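1/ I've been meaning to write this thread since April, when we finally moved my grandmother's recipe tin out of the old kitchen in Ondton and I sat down to copy the cards out properly. A lot of you asked how I went about it, so put the kettle on, because I do go on a bit.

2/ First, the tin itself. It's a Pakeo biscuit tin, the tall kind, with a lid that has to be coaxed (a butter knife helps, and so does a little bad language). She kept everything in it. Recipes, yes, but also bus tickets, seed packets, a knitting pattern for a hat I am fairly sure was never knitted, and the instructions for an Orberg oven that left the house before I was born.

3/ There were 400 cards, give or take none, I counted them twice over a weekend because I wanted to know what I was in for! Of those, 11 were for plum cake. The same plum cake, as far as I could tell at first. Then I laid them side by side and started to see that each one moved a little. More butter one year, less sugar the next, a note about the plums being sour.

4/ My first piece of advice, and I wish I'd followed it from the start: don't sort anything until you've written down the order it came out in. I made neat little piles straight away, cakes here and soups there, and only later noticed that she'd filed things by season. Strawberry jam was next to the cold cucumber soup because you make them the same week. I had to put a good part of it back together from memory.

5/ Pencil fades, as I'm sure many of you know. The older cards were written in a soft pencil that has gone almost silver, and the trick that worked best for me was to read them near a window late in the afternoon, with the light coming in low from the side. You tilt the card very slowly and the dents of the letters come up. I got whole lines that way that I'd given up on in the morning.

6/ Work somewhere you don't mind leaving things out. I used the table, plaid cloth and all, and we ate off our laps for longer than I'd like to admit. 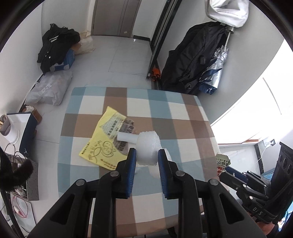

7/ Now, measurements! She almost never used cups. She used "the blue mug," "a good spoon," "the small glass," and on one card, "as much flour as it takes," and I love her for it but it's hard to bake from. The blue mug still exists, thank goodness, so I filled it with flour and weighed it, then did the same with sugar, and wrote the numbers on a sheet that now lives at the front of the binder. For the small glass I had to guess. My aunt and my mother each remember a different glass, and they have both been very firm about it.

8/ When you copy a card, copy all of it. I mean the crossed-out bits and the grumbling too. On the back of the walnut cookies she wrote "not again for the Kovács wedding, they don't eat nuts," and that tells me more about that summer than any photo I have. I put her words exactly as she spelled them and keep my own notes in a different color underneath, so whoever gets the binder after me can tell us apart.

9/ Please don't laminate the originals. I know it's tempting, and I had the machine warmed up and a card in my hand when a friend talked me out of it. Once it's sealed in plastic you can't get it out again, and the heat isn't kind to old ink. I went with plain paper sleeves and a flat box. The greasy ones (and oh, there are greasy ones) get a sheet of baking parchment on either side so they don't share their butter with the neighbors.

10/ I've cooked my way through 12 of them so far. The potato dumplings were perfect on the first try, which made me far too confident. The honey cake came out like a roof tile. I went back to the card and found that I'd read "overnight" as "over night light," had no idea what that meant, and skipped the line altogether. It needed to rest until the next day. Second time it was lovely, soft all the way through, and I ate a piece standing up at the counter before anybody else was awake.

11/ A few cards have beaten me. There are 9 I can't read well enough to trust, and two more where the list of ingredients is clear and there's no method at all, just a line across the bottom saying "you know how." Well, Grandma, I don't! I've been sending copies around the family to see if anyone does. A cousin thinks one of them is a cheese pastry that used to turn up at New Year, and she's going to try it when her kitchen is back in order.

12/ Somebody asked whether I typed them or wrote them by hand. Both, in the end. I typed everything so I could search it and send it out, and then I started writing the favorites by hand on fresh cards, a couple each evening with the radio on. It's slow and my wrist complains, but I remember the recipes better that way, and my niece has asked for a set of her own.

13/ If you have a tin or a drawer or an envelope like this somewhere, and the person who wrote it is still around, go and ask them about the mugs and the spoons this week. Bring something to write on. I'll post the plum cake next, the latest version I think, once I've made up my mind about the butter.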